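When Telma Gaete talks about bread, she talks with her hands, and after an hour with her I found I was doing it too. We met on 21 July 2019 at Mikel, the small bakery she opened with Nahuel Henríquez after the two of them had spent years baking in other people's kitchens, and she had a loaf cooling on the rack before I'd even found my pen.

"You have to let it sit," she told me, when she caught me looking at it. "Everybody wants it hot. I want it hot too! But the inside is still working, so we talk first and then we eat."

Her grandmother taught her, in a kitchen with one good window and an oven that ran far too warm on the left side. There were no measuring cups in that house. "She used a chipped blue mug for the flour and her palm for the salt," Telma said. "When I went to write it all down, my palm was bigger than hers, and the first 2 batches were like the sea."
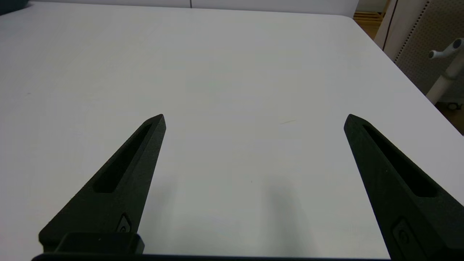

The white tabletop, with plenty of bare space between the two black tips.

I asked how she felt about recipes now, and she laughed and pulled a notebook out from under the register. It's a wonderful thing, swollen with butter stains and held shut by a rubber band. The rye page alone has been crossed out and rewritten so often that she's had to tape in extra paper. Her starter gets 80 grams of flour at each feeding, a little more when the weather turns cool, and she calls it Baltov, for reasons she refused to share with me (I did try).

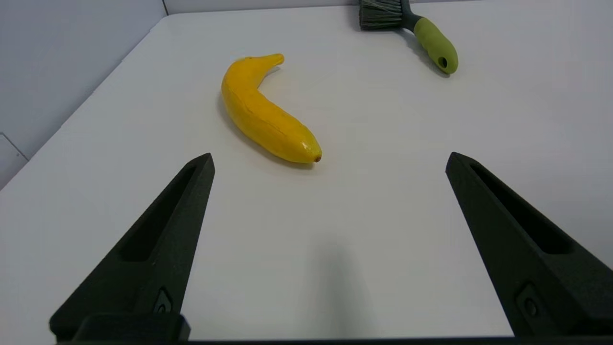 Nahuel came in from the back at that point, dusted to the elbows, and the conversation wandered off toward mornings. He's up at 3, which he says he has never gotten used to. "June is the nice month," he said. "You walk over and there are birds already. In winter it's me and the streetlight."

Telma still sends a loaf across the street to Brenda Olivares, their very first customer, who likes the crust nearly burnt and isn't shy about saying so. "She brought one back once," Telma said, grinning. "Too pale, she told me. She was right, so I put it in again."

Then she reached for the bread knife, tapped the bottom of the loaf, listened, and cut me the heel.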